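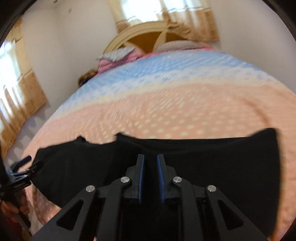

Folding on the Bed: Dark Laundry, Large Pieces and the Bedspread Underneath

The laundry room at Herrero Court has one folding table, and on most evenings it is full. Many residents carry their dry laundry upstairs and fold it on the bed. Questions about this came in after the April issue, most of them about dark clothes, lint and large pieces that won't lie flat. The answers are collected on this page.

Make the bed first

Fold on a made bed. Pull the bedspread up over the pillows and smooth it toward the foot, then tug each side until the creases are gone. It doesn't have to be neat at the corners. A flat, fairly tight surface is enough.

Loose blankets and throws should come off. A garment laid on a bunched blanket takes the shape of the bunch, and the fold comes out crooked. Pillows can stay under the bedspread if you work at the foot end. If the bed is a single, put the pillows on a chair and use the full length.

A light bedspread is good for sorting darks. A black garment on a peach-pink one with small white dots is easy to see all the way around, and the hem, the cuffs and any turned-in sleeve show up at once. On a navy or charcoal cover the same garment half disappears. If your bedspread is dark, spread a light towel or an old pillowcase across the foot end and work on that.

Patterns can help too. Rows of dots or stitching give you a straight line to set an edge against. If the bedspread has a band of a different color running across it, use the edge of the band as a guide for long pieces such as pants, scarves and table linen.

Before the pile goes down

Check that everything is fully dry. The Ornetti dryers on the ground floor run on a timer and do not sense moisture, so thick seams and waistbands may need more time than the rest of the load. Feel the waistband, the pockets and the underarm seams. Anything still damp goes on the drying rack or back in the machine.

Clean the lint screen before you leave the dryer, then shake each dark piece once over the laundry room floor. The floor is swept every morning. Your bedspread probably isn't.

Empty the whole bag at the foot of the bed and leave the middle clear for folding. Finished piles go up by the pillows. Residents who put the finished piles on the floor have told us about cats, and there is not much we can add to that.

Large dark pieces

A big, limp piece of black cloth is the hardest thing in the basket. It has no obvious top, it clings to itself, and one half slides under the other while you are working on it. The method below is for anything wide and soft: a long skirt, a tunic, a shawl, a thin blanket.

Find an edge with a seam or hem and pinch it with one hand. Lift until the piece hangs free and let it drop open. If it is twisted, hold it up a few seconds longer and it will usually turn itself.

Find a corner. Run your other hand along the hem until you reach it, then bring both hands apart so the top edge is stretched between them.

Lay it down from the far side toward you. Set the far edge on the bed first, then lower the rest. This pushes the air out ahead of the cloth and leaves fewer bubbles.

Flatten from the middle outward with the side of your hand. Lift any flap that has turned back on itself and lay it flat before you start folding. A flap left in at this stage becomes a thick lump by the third fold.

Fold in half lengthwise, match the corners, and smooth again. Fold in half once more the same way, then fold the strip from the bottom up in even sections until it fits the shelf.

For the shelves in the Herrero Court closets, 15 inches is a good finished width. The shelves in the smaller apartments are narrower, so fold into thirds lengthwise there.

Slippery fabric

Thin synthetics and satin-backed cloth slide on a smooth bedspread. A woven or quilted one grips them better. If yours is smooth, lay a bath towel down first. A heavy book on one corner also works while you fold the other three.

Do not use clothespins with rough jaws on satin or fine knit. They leave marks that need steam to remove.

Lint and hair

Lint moves both ways. A pale bedspread sheds onto black clothes, and a new black garment can leave dark fuzz on the bedspread. New cotton bedspreads shed the most, and the shedding drops off after a few washes. Until then, put a sheet between the bedspread and the laundry.

To take lint off a dark piece, lay it flat and go over it with a roller in one direction, top to bottom. Turn it over and do the back. Do this before folding. Rolling a folded garment cleans the outside panel and leaves the rest as it was.

If you have no roller, wrap packing tape around your hand with the sticky side out. A slightly damp rubber glove also picks up pet hair well. Wipe toward one side, collect the hair into a line and lift it off.

Wash darks with darks and keep towels out of that load. This one change takes care of most of the lint questions we received.

Dye on the bedspread

Dry laundry rarely stains a bedspread. Damp new black or indigo clothing can, especially if it sits for several hours. If you find a gray or blue mark, rinse the spot in cold water from the back as soon as you can and wash the bedspread again by itself. Keep it out of the dryer until the mark is gone.

For the first two or three washes of a new dark item, turn it inside out and use cold water. Dry it on the rack, away from anything light.

Sorting the rest of the load

When the large piece is folded, the rest goes quickly. A load of darks for two people can be sorted into 4 piles: tops, bottoms, small things, and anything that needs mending or ironing. Keep the last pile apart and don't fold it. Folded mending tends to get put away with the rest.

Socks come last. Line them up side by side along the edge of the bed with the toes facing the same way and match them from there. Black socks should be compared under a window or a bright lamp, as navy and black look alike in the evening with only the bedside light on.

Straps, belts and buckles should be unclipped from garments before washing and put back after folding. A buckle left on in the dryer can scratch the drum and snag knits. The washers have a notice about this above the coin slot.

Washing the bedspread itself

A bedspread that is used as a folding table should be washed more often than one that isn't. Once a month is reasonable, or every two weeks if there are pets.

The standard washers at Herrero Court take a single or full bedspread. A queen or king should go in one of the two large machines at the back of the room. Put nothing else in with it. Use half the usual detergent and choose the extra rinse. If the bedspread is printed or has bands of more than one color, wash it cold and take it out as soon as the cycle ends.

Dry it on medium. Stop the dryer halfway through, take the bedspread out, shake it open and put it back the other way around. Otherwise the middle stays damp inside a warm outer layer.

The large machines are busiest in the late afternoon. They are usually free before 9 in the morning.

Residents who would like to send out large bedding can use Jurneo, the laundry across from the bus stop. Bags left in the lobby by 4 in the afternoon go out the same day. Put your apartment number on the bag and list what is inside, including the colors. Two plain white bedspreads went to the wrong floors last winter and were sorted out only after a week.

Putting things away

Carry finished piles to the closet in the order they will be stacked, heaviest on the bottom. Black clothes fade along the folds if they sit in direct sun, so the open shelf by the window is better for towels and linen.

Clothes that will not be worn until fall can go in a Vidum bag, which is the zippered cotton kind the front desk sells. Do not pack them tight. Leave the bag on the bed overnight with the zipper open before it goes up to the top shelf.

When the bed is clear, take the bedspread by the foot end and shake it once toward the window. Smooth it down and check the floor on both sides for socks.

Laundry room notes

The second folding table has been ordered and will go along the wall opposite the dryers. The chairs now standing there will move to the mail area.

The change machine takes small bills only.

A gray knit scarf, one child's mitten and a set of pillowcases with blue piping are at the front desk. Items not claimed by the end of next month go to the clothing drive.

Questions for the next issue can be left in the newsletter box by the elevator. The next home page will be on drying racks and small bathrooms.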